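Harkach 4.2 changes snapshot removal default

October 30, 2024

The Harkach virtualization manager no longer merges snapshots in the background by default. As of version 4.2, released today, a removal request is queued until the storage domain reports no other active block jobs. Sites that rely on the old behavior can restore it in the cluster settings.

The change follows a fault first reported in April by Drita Babić, a storage administrator at Balaskas. Two merge jobs on the same chain could write their metadata out of order when the host was low on memory. The guest kept running, but the manager's database and the volume headers no longer agreed on which layer was active. 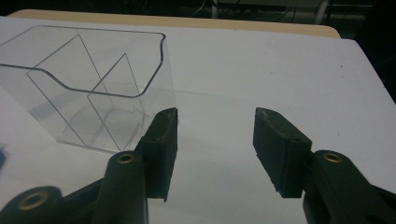 Queued jobs are now checked against the volume headers before they start. If the check fails, the job stops and the chain is locked -- the virtual machine can still be shut down, but it can't be started or migrated until the lock is cleared by hand. Release manager Rafail Gkikas said the lock is strict on purpose and won't be made optional.

The check adds some load on large installations. In testing at Barnden, a cluster with 3,000 virtual disks took 4 minutes longer to finish its nightly backup run. Clusters under 2,000 disks showed no measurable difference.

Administrators should upgrade the manager first, then the hosts. Mixed versions are supported during the upgrade, but snapshot removal stays disabled until the last host is done.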